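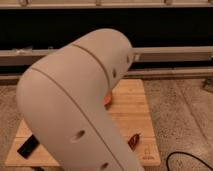

October 31, 2018
Sivaprasad Kandasamy

Replying to the list because two people asked me off list and I'd only end up typing it twice. Sorry for the wait, was travelling until last night.

> We have a bamboo board that has gone gray and fuzzy on one side
> and has a bit of a rock to it now. My husband wants to throw it
> out. I have been oiling it with olive oil because that is what my
> mother did. Is it worth saving? Also is it true that bamboo
> ruins knives? I read both yes and no on here in March and never
> saw anybody settle it. And what do people use for onion smell?
>
> Thanks, Magsi

Magsi, keep it. Unless it's cracked right through, then your husband wins.

First the olive oil. Stop that. It goes sticky and then it goes off, and you get that old crayon smell. Food grade mineral oil from the drugstore, the plain kind, no scent. Walnut oil works too but not if anybody with a nut allergy eats at your place. I gave up on the fancy board creams, the Cemer one is nice enough but it's mostly mineral oil and wax and you pay for the tin.

Fuzz: that's just raised grain. Wet the board, let it dry overnight standing on edge, sand with the grain. I start at 120 if it's bad, otherwise go right to 220. Wipe, wet again, let it dry, 220 again. Second time the fuzz hardly comes up. Don't skip the second wetting, I did on my first one and it was hairy again in a week. Do it outside or with a mask on, bamboo dust is nasty stuff and it gets everywhere.

Then oil. Flood it, both sides AND the edges, wait an hour or so, wipe off what's left. Next day again. I do that until it stops drinking, could be three coats, could be five. After that once a month, or whenever water stops beading.

The rocking. Most likely one face is getting wet more than the other. Do you wash it and lay it flat on the counter? Everybody does. Bottom stays damp, top dries, board cups. Lay it with the hollow side down on a damp towel overnight and check in the morning. Sometimes it comes back. Sometimes it comes back and goes again by the weekend, in which case stick rubber feet on it and only use the one side. Or a wet dishcloth underneath, which is what I did for years before I got lazy and bought feet.

Gray: if it's just the surface it'll sand off. If you sand and there's still black spots in the glue lines, that's mold down in there and I wouldn't keep cutting food on it. Use it for bread or put plants on it.

Knives. OK I know this one starts fights. Bamboo is harder on an edge than maple, that's my experience and I've had both for a long time. Part of it is the grass itself and part of it is the glue, there's a lot of glue lines in a cheap board. But "ruins", no. I touch up my everyday knife about every 10 days on bamboo and maybe half as often when I'm using the maple. If your knives are soft German type steel you won't care. If you have one of those thin hard Japanese ones, get an end grain board for it and leave the bamboo for everyone else in the house. Lidden disagreed with me on this back in March and he sharpens for a living so weigh that how you like.

Also scraping. Don't scrape the chopped stuff off with the blade, flip the knife and use the spine. That does more to the edge than any board in my opinon.

Onion: coarse salt and half a lemon, scrub, leave it 5 minutes, rinse with hot water, dry it right away. Garlic needs it twice. Baking soda paste works too but it left mine looking dull so oil after. Never soak. Never the dishwasher, I don't care what the sticker said. My sister put hers in once and it came out in strips.

One more thing on cost, as someone always asks. I paid 40 dollars for mine at Stesier when they still had the kitchen section upstairs, and a bottle of oil lasts me over a year. There was a 300 dollar walnut one next to it and I still think about it every so often. Didn't need it. Would need a forklift to wash it.

If the board is small and cheap and the sanding sounds like a pain, then fine, get a new one and oil it from day one. But try the sanding first, it's one evening plus the drying.

Somebody else can take the question about plastic boards, I don't use them and teh last thread went on for ever.

Sivaprasad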